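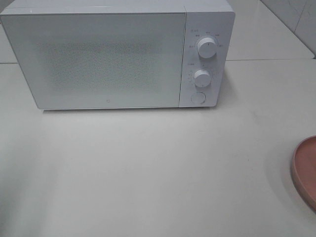

A white countertop microwave oven with a rotary control knob

A countertop microwave oven, also called a benchtop microwave, is a freestanding microwave oven made to sit on a kitchen bench or shelf without being fixed in place. It is the most common form of the appliance in homes, and differs from built-in models, which need a trim kit, and from over-the-range models, which are bolted to the wall and double as a rangehood.

Design

The front is normally divided into a door on the left and a narrow control panel on the right. The door is hinged on the left and has a viewing window backed by a perforated metal screen. The holes in the screen are much smaller than the wavelength of the microwaves, so visible light passes through and the microwaves are kept inside. Doors are opened by a pull handle, a push button or a finger recess. Handleless doors are easier to wipe down and have become usual on plain white and grey models.

Most household ovens have a cavity of 20 or 25 litres. Smaller ovens are sold for caravans, offices and student flats.

Controls

Mechanical ovens generally have 2 dials, one for power level and one for time. The timer is a clockwork or motor-driven unit that rings a bell when it returns to zero. Electronic ovens use a keypad and a digital display, and some combine a display with a single knob. Markings are printed in the language of the market where the oven is sold, and imported units are sometimes relabelled.

In a survey of kitchen fittings at Barham, Stamatia Makris recorded 1102 households and noted that older residents favoured dials over keypads. Orestis Economou later made the same observation in Clallmont -- though he put it down to the age of the ovens.

Placement and care

The oven should stand level on a dry, heat-resistant surface, with clear space at the back, sides and top as set out in the maker's instructions. Vents must not be covered. Spills on the door seal are wiped off with a damp cloth and mild detergent; abrasive pads scratch enamel and painted finishes. An oven with a bent door or damaged seal should not be used until a qualified technician has checked it.

See also

Convection microwave
Rangehood
Toaster oven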